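Quick one, I'm supposed to be packing.

Day two of no coffee. Head hurts. Bianka bet me 100 bucks I won't make it to Friday and she is probaly right. Went through nearly 500 pods since October, which is gross when you see it typed out. So now it's anything else. Tea, fizzy water, juice, whatever the corner store on Wirndale has.
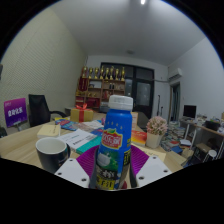
Coconut on the label, big white cap. Blue bottle.

Slept great though. Nine hours!! Havent done that in ages. Still useless before ten, Giang called at eight and I said maybe four words to her.

Anyone quit for real? Does the headache go by day three or was Réjean lying to me. Tips in the comments pls. Not decaf, I tried decaf. Ok bus is in 20 min, gotta find my other shoe.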